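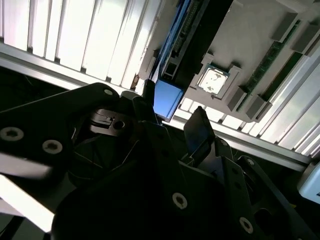
Fig. 1. Gripper, close up

Section 4: First loaf, Edon 903 bread maker

Read this bit before plugging in. Needs a 240 V outlet, no extension leads.

1. Lift lid. Pull pan straight up, don't twist.
2. Wash pan and paddle in warm soapy water. Dry both. Not the dishwasher, it strips the grey coating.
3. Push paddle onto shaft, flat side to flat side. Should drop right down.
4. Run BAKE empty for 20 minutes, window open. Bit of a smell, normal.
5. Let it cool with teh lid up.

CAUTION: Pan and inner walls get very hot. Oven mitts, both hands. 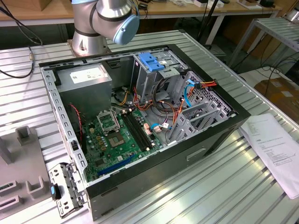

Fig. 2. Computer tower on its side, panel off

Filling the pan

6. Water first, then oil, salt, sugar.
7. Flour on top, roughly 580 g for the large white loaf. Weigh it. Cups are hopeless here.
8. Small hole in the flour, yeast in the hole. Keep it dry if using the timer.
9. Pan back in, press till it clicks. Lid down.
10. MENU to 1, pick crust colour, START.

Note: wholemeal wants a splash more water. See the Ukalach flour table, section 6. 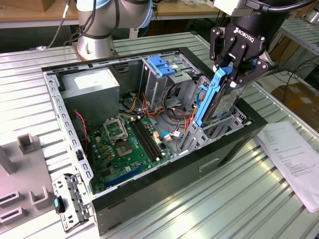 2 min read

Taking it out

11. Beeps when done. Hold STOP, lift pan out with mitts.
12. Tip over, shake. Paddle stuck in the loaf? Use the hook, never a knife.
13. Cool on a rack before slicing.

CAUTION: No milk or eggs on the delay timer. They'll sit warm for to long.

Loaf sunk in the middle: less water next time. Loaf like a brick: check the yeast date.

Checked 7/14/19, Wondimu Mekonnen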